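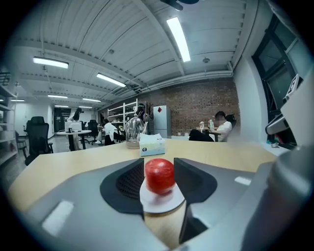

One reader of the previous edition wrote in to say that the whole of this section could be cut, as Plikadano gives every recording a tracking score and anything over the pass mark is fit to train on. We have kept the section. The score tells you how sure the tracker is of its own answer, and a tracker can be very sure and wrong.

4. Checking pose tracks before training

4.1 What you need before you start

Plikadano installed and able to open your recordings. The calibration file written by Hoekstra for the grippers used in the session. If your grippers have been dropped, taken apart or had a cube refitted, the old calibration file is no good, whatever date is on it.

Write access to the session folder. Plikadano writes its results next to the raw recordings and will fail without much of a message if it can't. The log says "pose stage skipped" and the progress bar still goes to the end.

You don't need Bredik yet. Leave it closed. It locks the session index while it is open, and you will lose any marks you make in 4.3.

4.2 Running the tracker

1. Open the session and choose Tracks > Rebuild. Don't use Tracks > Update. Update keeps any poses it already has, including those worked out with an older calibration.

2. When asked for a calibration file, pick it by hand. The "Find for me" button takes the newest file in the folder, which may belong to a different pair of grippers.

3. Set Smoothing to Off. It is on by default and the release notes call it "recommended". Smoothing makes the plots look better. It also joins up stretches where the marker cube was out of sight, so that a gap turns into a neat curve that no hand ever made.

4. Set Gap limit to 3 frames. With this setting the tracker fills a gap of up to 3 frames and leaves longer ones open. The default is higher. We have not found a good argument for the default in the documentation.

5. Leave the left and right gripper names as they were at recording time, even if you suspect they are swapped. There is a check for this in 4.3, and renaming them now will hide the fault.

6. Press Start. Keep the log window open and save the log when the run ends. Plikadano overwrites it on the next run.

Note: Rebuild is slow on long sessions. You can close the preview pane to speed it up a little. The setting called Fast Rebuild drops every second frame and should be left alone for any data you mean to train on.

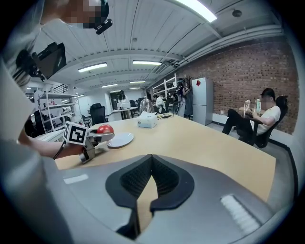
Figure 4-1. Marker cube on a hand-held gripper, seen from a second gripper.

4.3 Checking by eye

The tracker works out where each gripper is from the black and white patterns on its cube. It needs to see enough of one face at a fair angle. When a face is nearly edge-on, two different poses can explain the same pattern almost equally well, and the tracker picks one. If it picks the wrong one the gripper seems to flip over and flip back. The tracking score hardly moves when this happens, so look for it yourself.

1. Open the first recording and turn on the Overlay view. A thin outline of each cube should sit on the cube in the video.

2. Step through the grasp one frame at a time, starting a little before the fingers close. Don't judge it at playing speed. A flip can last two frames and still upset the policy.

3. Check the tilt plot. A hand turns smoothly. A sudden step up followed by the same step down is a flip. Press M to mark the stretch as bad.

4. Check which hand is which. Have the person in the video move one gripper in your mind's eye and see whether the matching plot moves. If the other plot moves, the names are swapped. Press S to swap the pair for that recording only. "Swap all" does what it says, and there is no undo.

5. Check the finger opening. It should settle when the fingers meet the object, at a value above fully closed. If the plot shows fully closed with something clearly held, the opening was never set to zero properly and the whole session needs Hoekstra run again.

6. Look at the camera views side by side. The moment of contact should fall on the same time stamp in each. If one view is late, use Tools > Shift Time and put in the difference by hand. The automatic time match relies on sound, and it has matched a door closing to a gripper tapping the table before now. 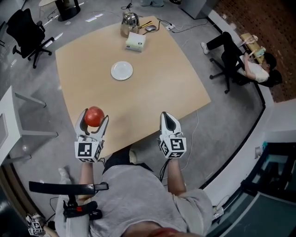
How many recordings to go through is up to you, and the answer in the Plikadano handbook (a handful from each session) strikes us as far too few. In our February set there were 1079 recordings, all of which passed on the tracking score. Going through them by eye, we marked 248 as unfit. Most had flips close to the grasp, the one place where you can least afford them. The rest were time faults or swapped hands. If we had looked at a handful we might have seen none of it.

Caution: Don't raise the pass mark in the hope that it will do this work for you. We tried it. It threw out good recordings where a cube had merely gone out of view for a moment, and kept the flips.

4.4 Passing the tracks to Bredik

1. In Plikadano choose Export > Marked Only. Despite the name, this leaves the marked stretches out. Plain Export puts them back in.

2. Untick "Fill from neighbours".

3. Open Bredik and import the folder. Compare the number of recordings it reports with your own list. Bredik passes over files it can't read and does not say which.

4. Turn on "Reject jumps". It is a coarse filter and only catches large ones, but it costs nothing.

5. Run a short training job of 2000 steps and stop there. The loss will have gone down. It nearly always does, with good tracks and with bad ones, so don't take it as a sign that the tracks are sound. Load the result in the replay tool and compare its wrist path with a recording you left out of training.

6. If the path shakes near the object, go back to 4.3 before you touch the training settings. Changing the learning rate is more fun and has yet to mend a bad track for us.

4.5 A word on Lornurau

Lornurau, the planning add-on, offers to "repair" tracks by fitting them to what the arm is able to reach. Some users swear by it. We would leave it switched off at this stage. A wrong pose that has been moved to a reachable place is still a wrong pose, and it is now much harder to spot. Switch it on once the tracks have been checked, for planning only, and keep its output in a separate folder.

If you have already run it on a session, delete the folder named fitted and start again from 4.2, step 1. The raw recordings are not changed. Known faults with the import step are listed in section 9.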